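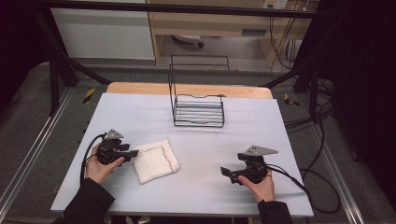
# Call for Participants: Gripper Fault Reproduction Study

**Stustham Handling Laboratory**
Posted March 2024. Paid sessions, on site. Applications stay open until all places are filled.

Stustham is looking for 35 adults to take part in a study of an intermittent fault in a hand-held gripper. Participants hold one gripper in each hand and carry out short household tasks at a table, mostly folding towels and placing them in a wire rack. No experience with robots is needed. Some of the work is repetitive, and applicants should read the task section before applying.

## Background

The grippers used in this study are the hand-held version of the end effector on the Fanderano arm. In January, during routine recording, a gripper failed to open when the operator released the trigger. The jaws stayed closed on the cloth with the operator's other hand close by. The operator let go of the grip, stepped back and pulled the supply plug. There was no injury. The session was stopped and the pair was taken out of use.

A review of the stored logs then found the same signature in 9 of 171 earlier recordings. In those cases the jaws opened late and the operators had not reported anything. The delay was short enough to pass for a slow hand.

Two causes are still under consideration:

- **Connector strain.** The cable leaves the gripper at a fixed angle. When the wrist is turned far inward, the cable can pull on the connector and interrupt the release signal. The controller then holds the last command it received.
- **Fiber buildup.** Lint from towels collects at the jaw guide and adds friction. On inspection, the January unit had lint in the guide, but so did units that had never shown a delay.

Bench testing has not reproduced the fault. A test fixture moves the gripper the same way every time, and people do not. We need a range of hand sizes, wrist habits and working speeds, and that is the reason for this call.

## What has changed since January

The following changes were made before any new sessions were scheduled:

1. The controller now opens the jaws on loss of signal. Previously it held position.
2. Maximum closing force has been lowered in firmware. At the new setting the jaws will hold a folded towel but can be pulled off a finger without effort.
3. A foot switch cuts power to both grippers. It sits under the participant's left foot and is tested at the start of every session.
4. Jaw guides are cleaned and inspected between participants.
5. A staff member stays within reach of the main power switch whenever the grippers are live.

The revised setup was assessed by Lasteo, an outside safety contractor. Its report is available to participants on request, including the section on open items. One open item remains: cable routing on the right side of the table has not been finalized, and loose cable on the floor is a trip hazard. Until it is resolved, participants enter and leave from the left side only.

## Tasks

A session consists of short blocks with a break after each. Within a block you will repeat one of the following:

- Fold a towel in half, then in half again, using the gripper jaws only.
- Lift a folded towel and place it in the wire rack.
- Take the towel out of the rack and return it to the table.
- Move the rack by its handle to a position given by the session lead.
- Hold a towel still with one gripper while smoothing it with the other.

Some blocks ask for a particular wrist angle or a faster pace. These are the blocks most likely to produce the fault. You will be told beforehand which ones they are, and you may skip any of them without losing pay.

You will stand throughout each block. A chair is provided for breaks.

## If the fault occurs

A late or failed release is a result we want, so please do not try to work around it. The procedure is:

1. Stop moving both hands.
2. Say "stuck" out loud.
3. Press the foot switch.
4. Keep hold of the gripper until the session lead tells you to put it down.

Do not shake the gripper, pull the cable or pry the jaws. Doing so can clear the condition before it has been logged. If any part of your hand is in the jaws, ignore all of the above except the foot switch and pull free.

After an event, the session pauses while the cable position and jaw guide are photographed. You will then be asked whether you wish to continue. Either answer is fine and pay is the same.

## Who can take part

You may apply if you:

- are 18 or older;
- can stand and use both arms for the length of a block;
- have full feeling in the fingers of both hands;
- can follow spoken instructions in English;
- are willing to remove rings, watches and bracelets.

Left-handed people and people with small or large hands are especially encouraged to apply, as the earlier recordings include few of either.

You should not apply if you:

- have an implanted medical device;
- have had wrist, hand or shoulder surgery in the past year;
- are being treated for a repetitive strain injury;
- are employed by Stustham, Lasteo or any supplier of the Fanderano arm.

## Sessions and pay

Each participant attends 2 sessions on separate days. Times are agreed individually. The pay rate is stated in the invitation letter, and payment is made at the end of each session. A session stopped for any reason, whether by you, by us or by the equipment, is paid in full. Travel within the local transit area is reimbursed against receipts.

Wear closed shoes with flat soles. Long sleeves are fine if they fit closely at the wrist – wide cuffs can catch in the jaws. Long hair must be tied back.

## Data

We record gripper position, trigger state, motor current, cable tension and video of the table area. Audio is kept only for the seconds around a reported event. Faces are not needed for the analysis and are blurred if they appear.

Recordings are stored under a participant number. Fault recordings will be shared with Yakubu, the firm that builds the connector, without names or contact details. You may withdraw your data up to the point at which the analysis set is locked, and you will be notified before that happens.

A plain-language summary of the findings will be sent to all participants, including those who withdraw.

## How to apply

Send a short message to the study desk through the contact form on the Stustham website, with the subject line "Gripper release study". Please include:

- your preferred hand;
- your glove size, or the width of your palm across the knuckles;
- any job or hobby that involves regular use of hand tools;
- times at which you are normally available.

Do not send medical records. Health questions are handled by phone before a place is confirmed.

Applicants who are selected will receive the consent form, the fault procedure and the current risk assessment by email. Please read all three before your first session. The session lead will go through the fault procedure again on site and ask you to operate the foot switch before the grippers are powered.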